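Wooden number trays: sorting, storing and checking for missing tiles

Forum: Toys and Puzzles > Repair, Care and Storage
Thread started 2026-02-20

festel_bench
I look after the puzzle shelf at a small toy library. We have 178 items on loan or on the shelf, and the wooden number trays cause more work than everything else put together. The type I mean is a shallow tray with a raised rim, no lid, and square tiles in columns: a numeral on one tile, a counting picture on the next. The tiles are all the same outline, so any tile fits any position.

My present method on return is to empty the whole tray, lay out the numerals in order, lay out the pictures in order, then refill. It is reliable but slow. I would like to hear what others do, in particular whether anyone checks the tray without emptying it.
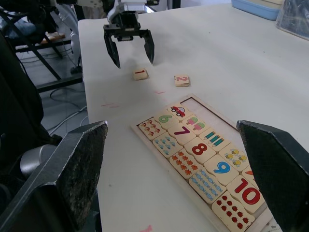

The second question is wear. Our tiles have been through a good many hands and the corners have rounded further over time. They still sit flat. I have not refinished any of them and would prefer not to start.

asfaw_k
I stopped emptying the tray two years ago. If all the positions are full and nothing is face down, the only possible fault is a tile from another set, and you can see that from the print. If there is a gap, I look for the tile first and worry about order afterwards.

Low numbers go missing more often than high ones in my experience. Children take out the 1 and the 2 first.

dora_w
Disagree with the first paragraph. A full tray tells you the count is right and nothing more. We had two sets of the same make and a full tray came back with two 6s and no 9. It sat on the shelf from August until somebody tried to use it.

asfaw_k
That is a fault of owning two identical sets. Mark the backs. A pencil letter on the underside of each tile is enough.

dora_w
Pencil rubs off. We use a fine permanent pen, one small letter in the same corner of every tile. It took an evening for two sets. I still read the numerals on every return.

festel_bench
The marking I can do. Pen on bare wood bleeds along the grain on some of ours, so I would test one tile first. Does anybody seal over it?

Kobe Smits
No need to seal. Let it dry overnight and rub it once with a dry cloth. If it bleeds, use a stamp with pigment ink instead of dye ink. Dye ink spreads in soft timber.

On the order of refilling: I do the numerals as one pass and the pictures as a second. Mixing the two is where the mistakes come in. The picture tiles with small repeated shapes (drops, leaves, sweets, berries) look much alike at arm's length, and you have to count the shapes properly to place them. The single car is no trouble and neither are the two ice lollies.

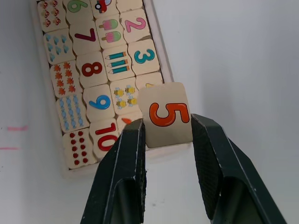
I also begin from the middle. Put the 5 in first and its picture beside it, and an error on either side is confined to half the set. Beginning at 1 means that one wrong tile pushes everything after it along by a place, and you find out at the far end.

asfaw_k
I don't follow the middle-out argument. If you are reading the numerals as you go, nothing gets pushed along. A 4 goes after a 3.

Kobe Smits
With the numerals, yes. With the pictures you are counting, and a miscount of one at seven looks perfectly plausible until you have two tiles claiming to be eight. I have watched people do it.

dora_w
Then write the number on the back of the picture tile, next to the set letter. Problem gone.

Kobe Smits
It also removes the exercise. Children do turn them over.

dora_w
Ours are sorted by adults on a weekday morning. The exercise can be removed. I take the point for home use.

fondomier
Coming at this from the storage side. The tray has no lid, so whatever you do about order is undone the first time it is carried on its side. I tried three things:

Elastic band round the tray. Holds the outer tiles, does nothing for the inner ones, and perishes.

Drawstring bag for the whole tray. Keeps all the tiles together but they come out mixed. Fine if you sort on return anyway.

Thin card cut to the size of the tray, laid over the tiles, with a wide cotton strap round the lot. This is what I kept. The card needs to sit inside the rim or it slides about.

I use 2 mm greyboard. Thinner card bows in the centre and lets the tiles lift.

festel_bench
Does the greyboard mark the print?

fondomier
Not so far. Ours has a sheet of plain paper glued to the inside face. The strap matters more. Too tight and the board presses on one column and leaves the next one free.

asfaw_k
Stacking the trays flat avoids all of this.

fondomier
On a shelf, yes. Not in a borrower's bag.

festel_bench
I tried the suggestions on one tray this afternoon, on a plain white table, which helps a great deal. Pale tiles on our old pine bench were easy to overlook.

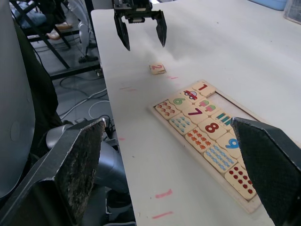 Marking took longer than sorting. I used the pigment stamp on the backs, set letter only, no numbers. No bleed on the test tile after an hour, and I will look at it again tomorrow before doing the rest.

For returns I have settled on reading the numerals in place, counting the pictures in place, and lifting out only what is wrong. Asfaw's shortcut of trusting a full tray I am leaving alone, as we do own duplicates.

asfaw_k
Fair enough with duplicates. For anyone with a single set I would still say a full tray is a complete tray.

dora_w
Unless one is upside down.

asfaw_k
I did say face down in my first post.

dora_w
You did. Withdrawn.

Kobe Smits
On wear, as it got lost: leave the rounded corners. If an edge is rough, 800 grit on a flat block, a few strokes along the grain, and keep well away from the printed face. The gaps between tiles widen slightly as the corners go, and that does no harm. I would only replace a tile if it rocks in its place.

festel_bench
None of them rock. The greyboard is ordered, and I will post the strap length that works once I have cut one.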